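Vasarine Fineline Pens, Set of 4: Are They Worth It?

I have bought a lot of pens that were going to fix my handwriting, so when the Vasarine box says "skip-free, smudge-free, bleed-free" I tend to read that as a dare.
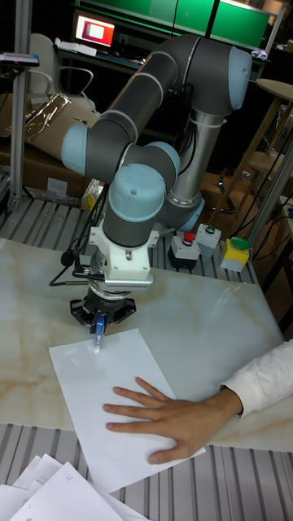
The set costs more than twice what I normally pay. You get four pens, all black, in different tip widths, and a plastic sleeve that split along the seam in the first month. I kept the set on my desk through June and used it for lists, labels, letters and a fair amount of plain doodling.

Start with the skipping. On ordinary copy paper the two middle sizes wrote well, and I'd be happy to use them every day. The thinnest one skipped whenever I wrote quickly. Slow down and it behaves, but I don't want to be trained by a pen.

Smudging depends a lot on what you write on. Cheap notebook, fine. The coated cards I use for birthdays, not fine at all. I gave a line of writing a full minute, ran my thumb over it and got a gray streak. My old Braltden pens do the same thing, to be fair, but Braltden doesn't print "smudge-free" on the box.

Bleed is where they do best. I filled both sides of 154 notebook pages and only the widest tip showed through, mostly where I'd stopped to think with the pen still touching the page.

The company says each pen is good for 611 meters of line. I have no idea how you'd check that at home and I suspect they know it. My second widest went pale well before the notebook was full, and I don't press hard. The refills are sold only in packs of 2, and the shipping costs nearly as much as the refills.

The grip is a hard ridged ring. Some people will like it. After a long letter I had a dent in my finger that lasted through dinner.

The Gumede pens I reviewed last year have a softer barrel and are easier to find in stores, though the caps crack. If you only want one pen, see whether your shop sells the Vasarine middle sizes loose. I wouldn't buy the set again at full price.

Rating: 2 and a half out of 5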